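Kolwood Business Centre Tenants' Association
Minutes of the network and telephones meeting
Held in the ground floor meeting room, February 28, 2020

Present: representatives of nine units, the centre manager and the secretary. Apologies were received from the upholsterers and from the bookkeeping firm on the first floor, who had a client in.

1. Welcome and minutes of the last meeting

The chair thanked everyone for coming out on such a wet afternoon, and thanked Gusto, the café by the front gate, for sending over a very generous tray of cheese scones. The minutes of the last meeting were read and agreed, with one small correction: the spare network switch is kept in the cleaners' cupboard on the first floor, and the key is with the manager.

2. The shared broadband line

There was a long and good-natured talk about the line, which most of us feel has been struggling since the autumn. The manager had kept a diary of speeds through January and read out a good deal of it. Mornings are mostly fine, but between two and four in the afternoon things slow to a crawl, and the design studio said that sending a large drawing to a printer had taken them over 300 minutes on one particularly trying day. Several people had similar stories, though none quite so bad!

The manager has looked into a second line, to run beside the first, so that if one drops out the other carries everybody until it comes back. This would need a new router with two broadband sockets, as the present one has only the one and is getting on in years. The Anard model was favoured by those who had read the leaflet. It costs £749 with fitting, and the supplier will set up the separate networks for each unit as part of the price – a job that took the last people the best part of a fortnight.

The dental laboratory asked whether everyone would lose their connection while the work was done. The manager said yes, for a morning, and that it would be done on a Saturday in April with plenty of notice given. The laboratory was content with this so long as it isn't the Saturday of their stock check.

Agreed: to buy the router and order the second line. The cost is to be shared equally at £84 per unit, which leaves a little over for cables and for the new shelf, as the old one sags. Anyone who would like to pay in two parts should have a quiet word with the manager.

3. Wireless in the courtyard and the café

Gusto had written to ask whether their customers might be allowed on the centre's wireless. There was a lot of goodwill towards this, but also some worry about strangers being on the same network as our own printers and files. It was explained that the new router can keep visitors quite apart from tenants, and can limit how much of the line they use, and once that was understood people were much happier. The language school added that their students would be glad of it too, particularly those on the Thái course, who sit out in the courtyard at lunchtime with their phones and listening exercises.

Agreed in principle, to be tried for three months once the new router is in. The visitor password will be changed every month and written on the board in the café.
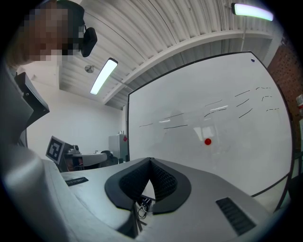 The manager was asked to make sure that the café's own till stays on its present connection during the trial, as the owners were anxious that card payments shouldn't be upset by a busy lunchtime.

4. Passwords and old accounts

The secretary reminded everyone, with apologies for sounding like a stuck record, that when a member of staff leaves, the manager needs to be told so that their remote log-in can be closed. A list of the accounts now open was passed round and a fair few names were crossed off it. It was also asked that the wireless password not be taped to front windows, where it can be read from the car park.

5. Any other business

The picture framers asked whether their telephones could be moved over to the broadband at the same time. The manager will find out the cost and whether they can keep their number – the supplier thought so, but wouldn't promise it by email.

The humming noise from the cabinet outside unit four was raised again. It's the fan, and a new one is on order.

6. Next meeting

To be held in April, after the router has been fitted, same room and same time. The date will be sent round by email and pinned up by the post trays.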